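Notes from the Sestus open day: what the arm costs once you own it

We run a small metal shop and have been told for three years that we need a robot. So when Sestus opened its demo floor to buyers in July, Kamlesh Bansal and I drove over with a list of questions and a budget that was still mostly empty cells.

The sales talk came first and lasted too long. A slide claimed payback in 30 weeks. Kamlesh asked what wage that assumed and how many shifts. Two shifts, we were told, and a wage well above what anyone in our county pays for loading brackets. On one shift at our rates I get something closer to two years, and that's with no downtime at all.

The floor itself was better. Two-finger grippers, tabletop stations, small parts and household goods to handle. I liked that we could stand close. I didn't like that every station had its own Sestus technician standing by, and when I asked whether one came with the purchase, I got a laugh and a day rate.

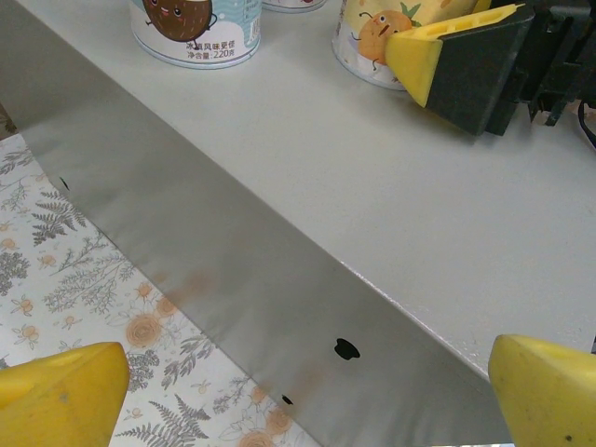

What I wanted to know was how much of the price is the arm. Less than you'd hope. Ximeng Bai, who handles integration quotes for them, was more forthcoming than the slides and walked us through a real one with the customer's name blacked out. Finger pads are a wear item and billed separately. So are cables after the first year. Fixtures are yours to design or theirs to charge for. Training is quoted for two people, and if one of them quits you pay again.

Shiny bent parts came up, since those are most of what we make. She said reflections can be a nuisance for cameras and that we should send 100 of our own pieces for a trial before signing anything. That was the most useful sentence of the day — and it wasn't in the brochure. The trial is free up to 300 cycles. Past that it's hourly.

We also looked at the Jillar leasing desk. The monthly figure seems low until you find the return clause, which has you paying freight and a refurbishing fee. Kamlesh has asked for that clause in writing.

For our own plan I've moved the purchase back a year and put in a line for the parts trial, plus one for spare pads. Furemetti has a similar open day coming and we'll go to that with the same list. Parking at Sestus was fine, lunch was sandwiches.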